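I had jury duty last month, my first time, and a few people asked what it was like, so I'm writing it down before I forget more of it.

The summons said to be at the county courthouse by 8 in the morning. I parked in the Grivach Street garage and paid 11 dollars for the day, which the court does not pay back. Security took my pocketknife and gave me a paper tag for it. The waiting room had bad coffee and a TV playing a video about how trials work. We watched it twice.

I was called up with the second group. The case was a burglary at a self-storage place called Celtton, out past the rail yard. The defendant was charged with cutting the lock off a unit and taking tools and a generator. The judge read us the charge and asked if anyone knew the lawyers or the witnesses. One man had rented a unit there and was sent home.
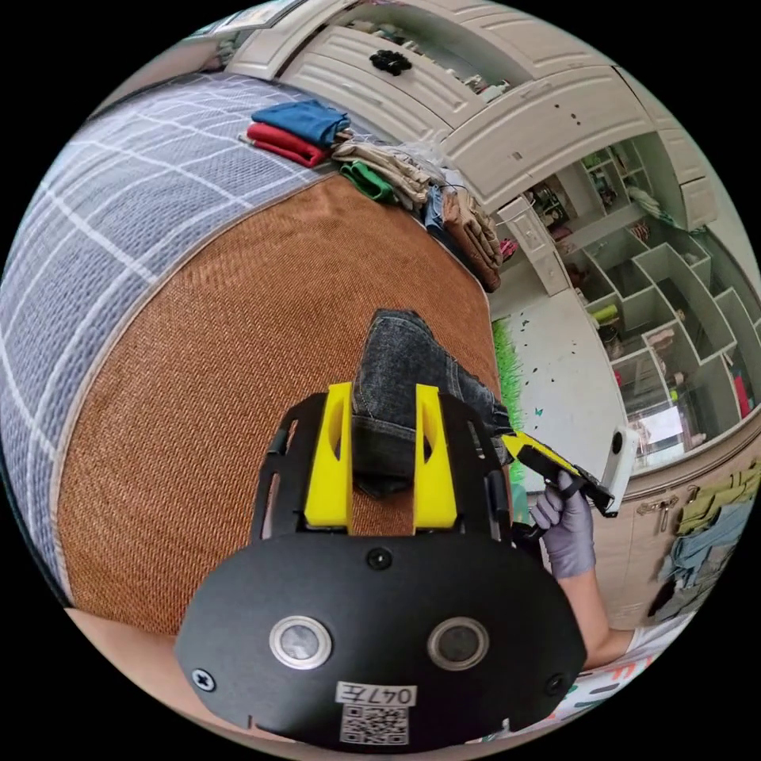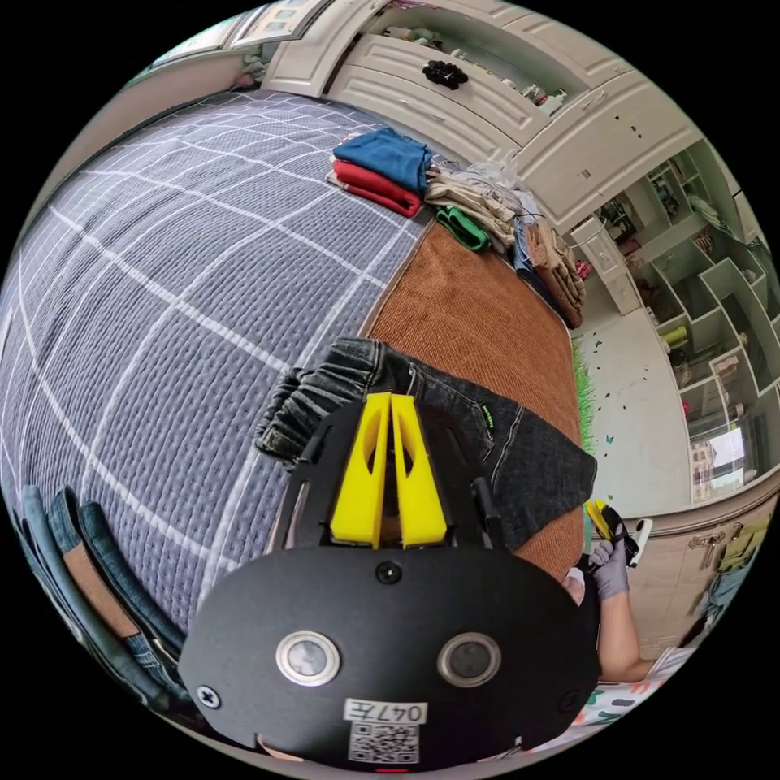
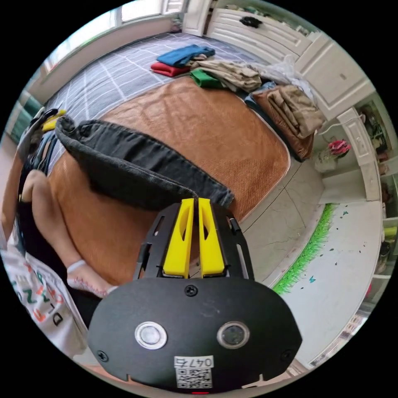
The question I kept getting from friends was whether I was nervous, and I wasn't until the defense lawyer started asking each of us about break-ins. I told him my truck had been broken into once and that the police never found who did it. He wrote something down. I had also worried about what to wear. The summons said no shorts and no hats, and it didn't mention denim, so dark gray jeans like the pair on the gray-blue bedspread were fine, and half the room had jeans on too. Then the prosecutor asked if I could be fair and I said yes.

I ended up in seat 3. The trial took two days. Most of it was a detective going over the gate log and the camera footage, slowly. We found him guilty on the burglary count and not guilty on the second one, which had to do with a different unit. Sentencing is in October and we don't have to be there.

I got my knife back on the way out. The check hasn't come yet.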